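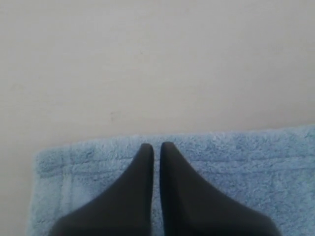

タオルをたたむとき、みなさんは最初にどこを持ちますか。わたしは長いこと迷わず「角」でした。角を持って、ピンと張って、はい半分! ところがこの秋、ロボットにタオルをたたませる研究の報告を読んでから、持つ場所がすっかり変わってしまいました。目をつけるのは縁です。水色のタオルの上端に、黒い指先が二本、ほとんど閉じたかたちでちょうどかかっていますよね。縁のすぐ内側にはうっすらと縫い目らしい線が見えて、左側には毛足のつまった帯もあります。この「ふわふわのところ」と「帯のところ」の違いが、きょうのお話のほぼ全部です。わたし、これを知ってから洗濯物の時間が楽しくてしかたないんです。

読んだのはナローラ(Narora)という研究グループの「アレムネス(Aremness)」という布もの計画の報告で、両腕のロボットを人が遠隔で動かしてお手本をとり、それをロボットに覚えさせる、というやり方です。お手本の数はなんと3000回分。家のタオルで3000回たたむ人はそうそういません(うちの母ならいい線いくかもしれませんが)。使ったタオルは11種類で、薄い浴用タオルから厚手のスポーツタオルまで。まとめ役はソン・ミギョンさんという方で、文章がとても読みやすく、途中に「操作者の覚え書き」という欄があって、これが家事のコツとしてそのまま使えるんですよ!

このページでは、報告の中から台所と洗面所で使えそうなところだけ抜き出して、わたしが自分の家で試した感想をくっつけました。研究そのものに詳しい方には物足りないと思いますが、そこはお許しを。

コツその1 角をさがす前に縁をさがす

報告でいちばんおもしろかったのはここです。操作をした人たちに「好きなようにたたんでください」と頼むと、最初はたいてい角をねらいに行きます。ところが角というのは小さいし、しわの下に隠れるし、めくれていると裏なのか表なのかもわからない。それで途中から、縁のどこか一か所を軽くつかんで、そこから縁に沿って角までたどる、という方法に切りかえたそうです。お手本をとり直してロボットに覚えさせたところ、最初のひとつかみが決まるのは10回のうち8回。角をねらう方法だけで覚えさせたときは、その半分にも届かなかったと書いてありました。

これ、洗濯かごから引っぱりだしたタオルで試してみてください。

・かごから出したら、まず平らなところに置く
・指の腹で、毛足がなくなって少しかたくなるところをさがす
・見つけたらそこを軽くはさみ、反対の手を縁に沿ってすべらせる
・指が角で止まったら、そこではじめてしっかり持つ

目で見なくてもできます。わたしはテレビを見ながらやっています。空中で振り回して角をさがしていたころより断然静かで、床にほこりも落ちません。

コツその2 端をつかむ前に、まわりの台を見る 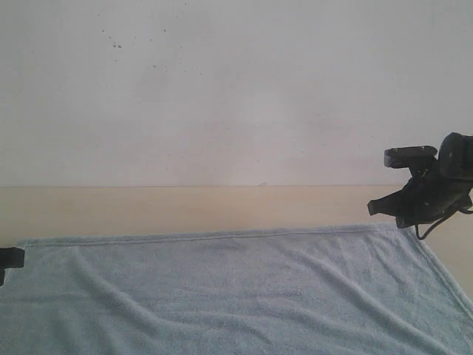

右奥の角のすぐ上に、右腕のグリッパー。角の先は台が見えています。

報告では、タオルの角の外側に何もない台が見えていることを「余白」と呼んでいました。角のまわりに余白があると、指を外側から寄せていけるのでつかみやすい。反対にタオルの端が台からはみ出していたり、別の洗濯物と重なっていたりすると、とたんに難しくなるそうです。

ファルハド・ナセリさんという操作担当の方の覚え書きに、こんな一文がありました。「つかめないときは手つきを直すより、布を手のひらひとつ分ずらすほうが早い」。いやもう、そのとおり! わたしは狭い洗濯機のふたの上でバスタオルをたたんでいて、いつも端が落ちていました。場所を食卓に移しただけで、あの「たたみかけてはずるっと落ちる」がきれいになくなりました。

台の広さがとれないおうちなら、こんな方法はどうでしょう。

・大きいタオルは最初に縦半分にしてから台にのせる
・落ちやすい端を自分の側、つまり体で押さえられる側に持ってくる
・台にすべりやすいクロスが敷いてあったら、はずす

三つめは完全にわたしの失敗からです。つるつるのビニールクロスの上では、タオルごとすーっと逃げていきます。報告の中でも、台の表面がすべるかどうかは結果にけっこう響いたそうで、カルーゾ(Caruso)と名前のついた台の仕上げをつや消しに変えてから、つかみそこないが減ったと書いてありました。うちも木の食卓じかがいちばんでした。

コツその3 しわは全部のばさなくていい

几帳面な方ほど、たたむ前にすみずみまで手のひらでなでて、しわをなくそうとしますよね。わたしもそうでした。でも研究の結果を読むと、しわには「邪魔をするしわ」と「ほうっておいていいしわ」があるんです。

分け方は簡単で、これから折る線をまたいで斜めに走っているしわが、邪魔をするほう。折る線に近くても並んで走っているしわは、折ったときに吸い込まれてしまうので気にしなくていい。ロボットにも最初は全部のしわをのばすお手本を見せていたのに、時間ばかりかかって、のばしているうちに反対側にまた新しいしわができていたそうです(ああ、わかる……)。そこで折り線をまたぐものだけを、縁を引いてのばすように変えたところ、仕上がりの見た目はほとんど同じで、時間はぐっと短くなりました。

引き方にもコツがあります。しわの真上を押さえてこするより、しわの延長にある縁をちょっとつまんで外へ引くこと。布が自分でするっと平らになってくれて、これがまた気持ちいいんですよ。

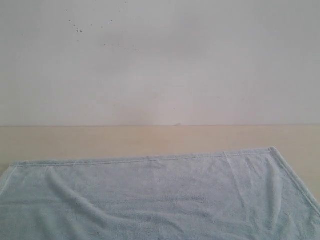
洗濯・たたみもの > タオル > しわと縁の見分け方

奥の縁に沿って、毛足の部分より少し明るい帯が通っています。斜めに折れて手前へ下りていく右の縁も同じです。こうして見ると、タオルの上にはゆるいうねりが何本もあるのに、縁の帯はちゃんと目で追えます。マヤ・ビエレツカさん(画像から縁を見つけるところの担当だそうです)の説明によると、ふわふわした面は光の当たり方でむらに見えやすく、どこまでがしわでどこからが毛の流れか、カメラでは区別しづらいとのこと。そのかわり縫った縁は細くて長くて、明るさが続いているので、手がかりとして頼れるのだそうです。

この考え方、目が疲れた夜の家事にもぴったりです。タオル全体を見ようとせず、縁だけを見る。左の長いしわは奥の縁のすぐ下から手前へ斜めに下りていますから、縦に半分に折るつもりなら「邪魔をするほう」に入れて、手前の縁をひと引きしておきたいところです。右側の、奥から手前へほぼまっすぐ走るしわは、縦の折り線と並んでいるので、そのままで大丈夫。わたしなら気にせずいきます!

それから、縁がまっすぐでなくても焦らないでください。このタオルの奥の縁も右へ行くほど少し上がっています。台の向こうの線に合わせようとして何度も置き直すより、タオルの縁どうしを合わせるほうがずっときれいに仕上がります。報告でも、折り目の良し悪しは「台に対して平行か」では測らず、「重ねた縁がどれだけずれたか」で測っていました。なるほどと思って、わたしも台に合わせるのをやめました。棚に入れてしまえば、台に対してどうだったかなんて関係ありませんものね。

コツその4 しっかり握らない

毛足のあるタオルは、強くつまむと指の間で厚みが逃げて、かえって二枚重なってついてきます。重なった二枚の下だけ残したいのに、上も下もいっしょに来てしまう、あれです。

操作者の覚え書きには、指をほとんど閉じた状態で縁に近づけて、触れる直前に少しだけ開く、という手順が何度も出てきました。最初から大きく開いていると、余分な布まで抱えこんでしまうのだそうです。人の手でもまったく同じで、親指と人さし指を軽く合わせたまま縁に近づけ、すき間に布の端だけを迎え入れる感じにすると、一枚だけすっと取れます。

薄手のふきんでは差がわかりにくいので、いちばん厚いバスタオルで試してくださいね。わたしは来客用のふかふかのもので練習しました。

コツその5 くしゃくしゃから始めるときの順番

さて、きれいに広がったタオルから始められる日ばかりではありません。乾燥機から出したばかりの山、ソファに置きっぱなしの塊……。アレムネスの報告でも、いちばんページを割いていたのはこの「丸まったところから」の部分でした。作業は4段階に分かれています。

見る、ほどく、広げる、折る。

おもしろいのは、いきなりほどきに行かないで「見る」が独立した段階になっているところ。何を見るかというと、山のてっぺんと、平たく外へ流れている部分と、巻きこまれている部分です。

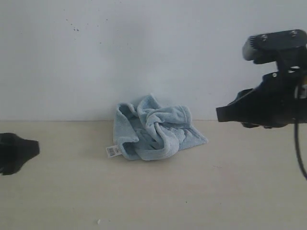

まんなかが盛り上がり、右は平たく、左は筒のように巻いたタオル。左手前の角には白いバーコードのタグ。

こういうかたちのとき、どこから手をつけますか。わたしは絶対にてっぺんをつまんで持ち上げていました。いちばん高くてつかみやすいですから。でもそうすると、真ん中からだらんと垂れたタオルができあがるだけで、縁はまた下のほうへ隠れてしまいます。

ズビグニエフ・ザヴァツカさんがまとめた比較では、平たく広がっている側の端から引いたほうが、少ない手数で広げられたそうです。平たいところはすでに半分ほどけているのだから、そこをさらに外へ引いて、残りをついてこさせるわけですね。巻いている側はあと回しで、右が落ち着いてから、巻きの外側の縁を起こしてやる。

家でやるときの順番にすると、こうなります。

・山を台の真ん中に置いて、ひと呼吸見る
・平たく流れている側の端をつまみ、外へ低く引く(高く持ち上げない)
・深い折れこみが見えてきたら、いったん手を離す
・反対側の巻きを、縁から外へ返す
・縁が見えたらコツその1へ

「いったん手を離す」が効きます! わたしはずっと片手で握りしめたまま、もう片方の手であちこち引っぱっていました。離すと布が自然に落ち着いて、次に引くところがわかりやすくなるんです。報告の中でも、途中で一度手を離すお手本を混ぜたほうが、ロボットが行き詰まったときに立て直しやすくなったと書いてありました。

タグは目印になります

タグの話も少しだけ。角の近くについた小さなタグは、わたしにとってはチクチクするだけの邪魔者で、買ったらすぐ切っていました。けれど、山になったタオルの中で「角の近く」が一発でわかるしるしだと思うと、急にありがたく見えてきます。研究では、タグばかりを頼りに覚えてしまわないよう、タグのないタオルのお手本もまぜてあるそうですが、家の人間は頼っていいと思うんです。

うちでは無地で同じ色のタオルが何枚もあるので、角のそばに色糸をひと針だけ縫ってみました。縫いつける場所は縁の帯の上。ふわふわのところに縫うと、毛足に埋もれて見えなくなります。赤い糸にしたら、乾燥機から出した山の中でもちゃんと目に入ります。

うまくいかなかったことも

何でも解決、とはいきませんでした。報告にも苦手なものがきちんと書いてあります。

まず、縁が切りっぱなしのガーゼ類。帯がないので、縁をたどるという方法がそもそも使えません。わたしもガーゼのふきんで試しましたが、これは昔ながらに角をつまんで振るほうが早かったです。

それから、両端に房のあるタオル。ダリウシュ・トマシェフスキさんの覚え書きには「房は指を迷わせる」とだけあって、その短さに苦労がしのばれます。房のない長い辺から始めると多少はまし、というのがわたしの感想です。

フード付きの子ども用タオルは、研究では扱っていないようです。わたしはフードを内側に入れてから、ふつうの四角だと思ってたたんでいます。もっといい方法をご存じの方、ぜひ教えてください!

読者の方からの質問より

「乾ききっていないタオルでも同じようにできますか」
報告で使われていたのは乾いたタオルです。うちで試したかぎりでは、湿ったタオルは重みで縁が下に引かれるので、持ち上げる動きを減らして台の上だけで引くとうまくいきました。もちろん、しまう前にはしっかり乾かしてくださいね。

「左ききですが、順番は逆ですか」
逆にしなくて大丈夫です。右か左かは決めずに、平たいほうから先に。ロボットは両腕とも同じようにお手本をとっていて、きき手の区別はないそうです(うらやましい)。

「子どもに手伝ってもらうには?」
「縁さがし」だけお願いするのはいかがでしょう。目をつぶって指先で帯を見つける遊びにすると、うちの下の子は大喜びで、夕方の5枚くらいはあっという間です。折るのはわたし。

「しまうときの向きは」
最後に折った輪のほうを手前に。研究とは関係なく、昔からのうちのやり方です。棚から一枚だけ抜くときに、隣がついてきません。

次の回は、同じ報告の後ろのほうに載っているTシャツの章を読みながら、襟のあるものとないものを順番に試してみるつもりです。リルターノ(Riltano)の物干しハンガーをお使いの方から肩の跡の相談もいただいているので、それもいっしょに。いま、うちの食卓の上はTシャツだらけです。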